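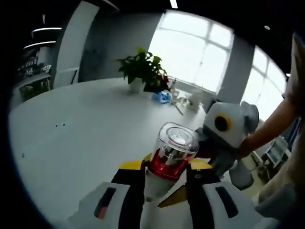
Portable blender cup with clear jar, red collar and white base, upright above a round white table.

Vada Portable Blender Cup
Sold by Orurero
Item 1866

Overview

The Vada is a one-serving blender cup for fruit drinks, protein powder and thin sauces. The jar is transparent plastic with a rounded square section and a clear lid. The blades sit at the bottom of the jar and can be checked through the wall before and after each run. A glossy red collar joins the jar to the white base. The base holds the motor, battery and charging port.

The cup runs without a cord. It is used standing upright on a level surface and stored the same way.

Specifications

Working capacity: 300 ml
Rated speed: no-load figure not published; fixed single speed
Battery: rechargeable, built into base, not user replaceable
Battery rating: 1000 mAh
Cycles per full charge: 11, measured with water at room temperature
Cycle length: 30 seconds, automatic stop
Jar: transparent plastic, rounded square
Lid: clear, push fit with seal
Collar: red, gloss finish
Base: white
Blades: metal, fixed in collar assembly
Charging: USB cable, supplied
Charging adapter: not supplied

Operation

1. Charge the base fully before first use. The indicator changes from blinking to steady.
2. Lock the jar onto the collar. The motor will not start if the jar is not seated.
3. Add liquid first, then soft fruit or powder. Do not fill past the 300 ml line.
4. Fit the lid and press down on all four corners.
5. Press the button twice. The cycle ends on its own.
6. Wait one minute between cycles. After four cycles in a row, let the base cool for ten minutes.

If the blades stall, the base shuts off and the indicator blinks fast. Take out part of the load, add liquid and start again. A stall with frozen fruit usually means the pieces are too large. Cut them to half an inch or smaller.

Suitable loads

Banana, berries, peeled mango, cooked vegetables, yogurt, milk, water, juice, protein powder, rolled oats soaked for at least five minutes.

Not suitable: whole ice cubes, nuts without liquid, raw carrot, coffee beans, dough, carbonated drinks, any liquid above 104°F. Hot or carbonated liquid can build pressure under the lid and push it off.

Cleaning

Half fill the jar with warm water, add one drop of dish soap and run one cycle. Rinse twice. The lid and jar can go on the top rack of a dishwasher once removed from the collar. The collar and base cannot. Wipe them with a damp cloth and keep water out of the charging port.

The blade assembly does not come apart. Use a bottle brush from the jar side. Remove the lid seal once a week and wash it separately. Dry it before refitting, flat side up.

Turmeric, carrot and tomato will tint the plastic over time. The tint does not affect use.

Spare parts

Jar, clear: part VA-J
Lid with seal: part VA-L
Seal only, pack of two: part VA-S
Collar and blade assembly, red: part VA-C
USB cable: part VA-U

Jars from the earlier Turkwood cup have the same outside width but a different thread. They will turn about a quarter of the way onto the Vada collar and then bind. Do not force them. Lids are interchangeable between the two models.

The Psarras carry sleeve fits the Vada with the lid on. It covers the base and collar and leaves the upper jar exposed. Sold separately.

Storage and transport

Store with the lid off so the jar can air out. If the cup will not be used for more than two months, charge it to half and repeat every three months. Remove the jar from the base before packing it in checked or carry-on luggage, and confirm current battery rules with the carrier.

The cup is not rated for transport with liquid in it. The lid seal limits splashing during a cycle and will leak slowly if the jar is laid on its side.

Warranty

One year on the motor and base from date of delivery. The battery is covered for six months. Seals, cables and staining of the jar are excluded. Damage from water in the charging port is excluded.

In the box

Base, collar and blade assembly (fitted), jar, lid with seal, USB cable, instruction sheet.

Current stock ships from April production. Older stock has a gray cable in place of white; the cables are electrically identical.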